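Thread on where our student team is with the Keltoreo entry. A few people asked after the last meeting, so I'm putting it all in one place.

We're a college robotics club and Keltoreo is the household sorting contest we enter every May. The arm has to pick up everyday objects, move them to a marked zone and set them down without tipping them. You get 30 minutes for the whole run, setup included.

Last year we wrote every motion by hand. It worked on the three objects we practiced with and on very little else. This year we're training a policy from recorded runs, with somebody driving the arm by hand while it logs.

Our target was 2000 recorded runs by spring break. We passed it. The count on the shared drive this morning was 3792, and that's after throwing out the ones with dropped frames.
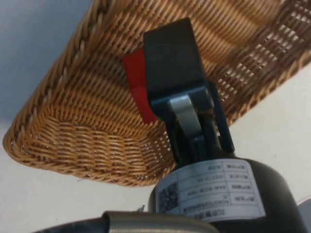

Baskets are the group I'm responsible for, and they've taken more of my evenings than all the other objects put together. A box has flat sides and the fingers either line up or they don't. Wicker has ribs, so a small change in height puts the fingertip on a ridge or in a groove. With the black finger against the weave like this, the red pad sits on the left face of it, and the wrist view is filled mostly by basket. The policy gets very little background to work from at that distance. The more open part of the side wall is another problem, as our depth numbers jump when there are gaps.

What we changed: we now vary the start angle on every basket run. Before that, most of our recordings came in from the same side, and the policy did badly from anywhere else.

We also slowed down the last bit of the approach. Drivers don't love it. Runs take longer and you feel like you're doing nothing, but the logs are much easier to use.

Training is on the Godinho machine in the basement lab. We share it with two other classes, so we mostly get it after 9 p.m. Please put your name on the sheet before you start a job. Two got killed last month.

Code lives in the Vastumell repo. The old branch from last year is still there and you should leave it alone. Start from the one called baskets-2.

Still to do: some 400 more runs with soft objects, a better check for bad logs, and the written report, which has a title and nothing else so far.

If you're new and want to drive, come by the Kaltasent room in the afternoon. You don't need to know how to code. It takes most people an hour or so to get used to the controls.

I'll add to this thread once we've done a full timed run.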